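Water outage on Heniso Street, building 14 - running log

Status: open
Reported by: Anisa Wuisan
Sent to: Omerović district services desk

First entry, 7:40 am
Hi again, it's me from the third floor! Taps are dry in our whole stairwell, and the power dipped twice overnight before it came back. I called the hotline and got the recorded message about "planned works in your area," but I never saw a notice on the door and neither did my neighbors. Can you tell me if this is planned or if something broke?

Reply from desk (Jörg Dreßler)
No planned works listed for Heniso Street. Please check the main valve in the basement and tell us the reading on the pressure gauge.

Second entry, 9:15 am
Okay, went down with a flashlight. The valve is fully open and the gauge sits at zero. I also knocked on doors across the street (everybody is very chatty when there's no water, by the way) and the odd-numbered side is fine. So it's only our side, from the bakery up to the corner with Girno Square. Kalliopi Trajkovski in the next building says hers went off just before midnight.

Reply from desk (Jörg Dreßler)
Thank you. Passed to the network crew. A tanker is scheduled for Girno Square at noon.

Third entry, 2:30 pm
The tanker came, but late, and it ran out with a good part of the line still waiting. People were pretty angry, and I can't blame them, we had the same thing in October and got the same promises. More than 200 people have signed the petition about the pipe on our side, the one that was supposed to be replaced out of last year's repair budget. I know you're the help desk and you don't hold the money! But the petition went to the council office with a stamp on it and we're still waiting for an answer, so if you can attach it to this ticket, please do.

Reply from desk (Melquiades Olvera)
Taking over from Jörg for the evening shift. Petition attached. The crew suspects a closed section valve near the Vurkirora pump station. Please leave one tap slightly open and write down when water returns.

Fourth entry, 6:50 pm
Kitchen tap is open over the sink. So far just a bit of coughing and hissing from the pipe, then quiet again. The lady on the ground floor got a cup or so of brown water and then it stopped, so maybe they're trying something at your end?
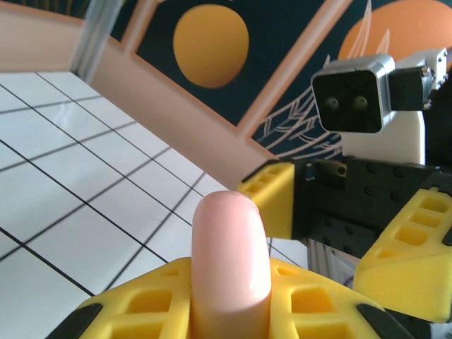
Also wanted to ask about the bills. We were charged the full amount last time, outage and all, and when I asked at the counter they told me to fill in a form that was only available at a different counter, which was closed. Is there a way to do it through this ticket?

Reply from desk (Melquiades Olvera)
Yes. Reply with your meter number and the hours without water. The claim has to be in within 20 days.

Fifth entry, Sunday, 8:05 am
Water's back! It came on a little after five, very loud, and I jumped out of bed to shut the tap. Brown at first, then cloudy, now it looks fine. Pressure is still weak up here - enough for the sink, but the shower is a sad trickle. Gauge in the basement is up off zero but the needle keeps wobbling. Meter number sent separately.

Please don't close this one yet. Last time it got marked as solved the minute the taps ran, and we were dry again by that evening. I'd like somebody to say in writing what was wrong with the valve and when our pipe gets replaced.

Reply from desk (Melquiades Olvera)
Ticket kept open. Low pressure reported to the crew, billing claim forwarded. Waiting on the council office about the pipe.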